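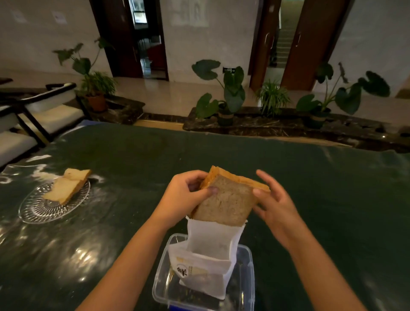
According to Dimas Nasution, the sliced loaf was the task on which the student team disagreed most. Soft bread yields under the fingers, he said, and the club had to decide how a robot should be taught to hold it before anyone wrote a line of code.

Student Projects > Robotics Club > Interviews

Reading time: 2 min

The club, based at Laddale, is building a two-armed kitchen assistant under the project name Ferudach. Its members record household tasks by hand, from the viewpoint of the person doing the work, and use the recordings to train the control software. Bread, a paper bag and a plastic food container make up one of 44 tasks on the current list.

"Students wanted to begin with the arm," Nasution said. "I asked them to begin with their own hands. They had never considered what the left thumb does while the right hand is still opening."

The team has completed 490 recordings and has set a target of 3000 before the regional competition in July. Each is reviewed by a second student, who may reject it. Nasution described the rejection rate as high in the first weeks — about 200 clips were discarded — and said that the written instructions were at fault.

Asked whether the robot can now handle a loaf, he was cautious. "It can handle a box. With bread it presses too hard, and the slices separate. We are working on grip force this term."

Second-year members will take over the labeling software, Pudora, next month.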